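Claroria Forums > Automation > Software and Control
Thread: Eltis planner "100% on pegboard" - does anyone buy this?

torque_limit
The Adeleke people posted their Eltis write-up in June and it's been passed around my office like scripture. I read it twice. The headline is 100% on the peg and slot board, over 1228 attempts. What I can't find is what counts as an attempt. If the planner gives up before the gripper closes, is that a failure or does it drop out of the log? Page 2 says "valid trials" and never defines valid. 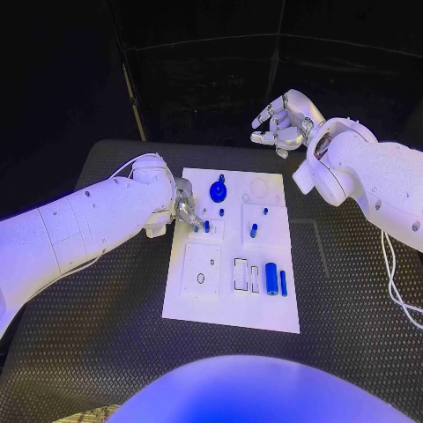 And before somebody says read the appendix, I did. It gives the IK solver settings and the replanning rate and then moves on to a page of thank-yous.

mod_bus
You're reading it like a contract. It's a software paper. The interesting part is that one planner handles a two-finger gripper on one arm and a five-fingered hand on the other, and you don't write two sets of grasp code.

torque_limit
Fine, but does it handle both, or does it park one and work with the other? Those are very different planning problems. Holding an arm still is a collision object with a nice name.

They also say perception is "lighting invariant". I've heard that from three vendors and my parts bin has heard it too.
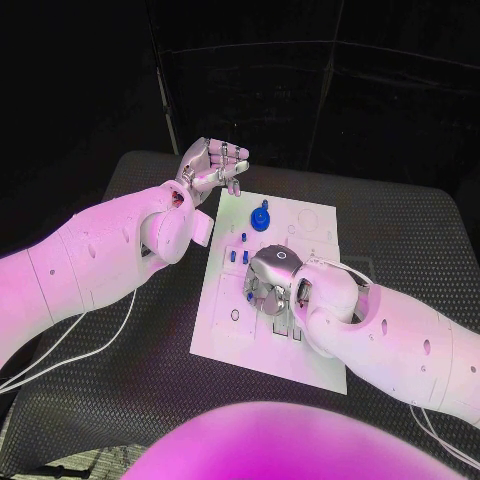
Peg and slot board under pink-magenta light.

Colored light is a fair test as far as it goes. Blue parts on a white board is still about the kindest contrast you could pick. Show me white pegs on white, or shiny metal, with the pose error next to it. I'd take a plain table over a success rate.

gantry_gus
We run Eltis in Dimville on a single arm. Pose estimates are decent. The thing that eats our time is the calibration tool, which happily saves a bad hand-eye result and doesn't warn you. I lost most of an afternoon to a flipped axis.

mod_bus
That was patched, wasn't it?

gantry_gus
Patched so it prints a warning. Still saves the file.

torque_limit
So the tooling knows the number is bad and writes it anyway. Great.

My other gripe is insertion. From the text, the planner brings the peg over the hole and then "a compliant policy completes the motion". That one sentence is carrying the whole job. Getting to the hole is the easy bit. 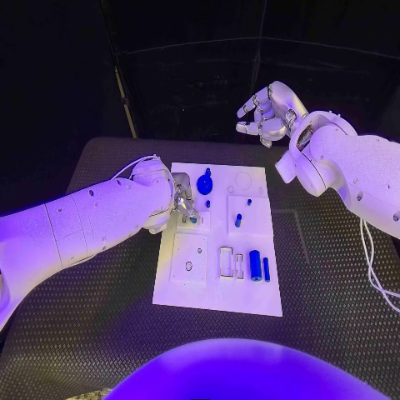 Hadiza Afolabi thinks that's unfair to planners in general. A clean approach angle makes the insertion policy's life much easier, she says, and most of the jams she has debugged started with a wrist that arrived tilted, well before contact.

torque_limit
I'll give her that one. Then publish the arrival angles - they must be in the logs. It would settle half of this thread.

mod_bus
Or you could ask them for the logs instead of us.

torque_limit
Asked. I got a link to the same PDF.

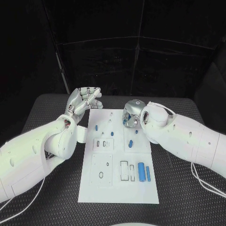
newbie_9
Can you run the Eltis planner offline against recorded joint data, without an arm connected?

gantry_gus
There's a replay mode that takes joint states and the depth stream. Turn off the live controller check first or it sits there waiting for a heartbeat.

torque_limit
If you get it going, try shifting the board pose a little between runs and post what the planner does. I'd trust that over the paper.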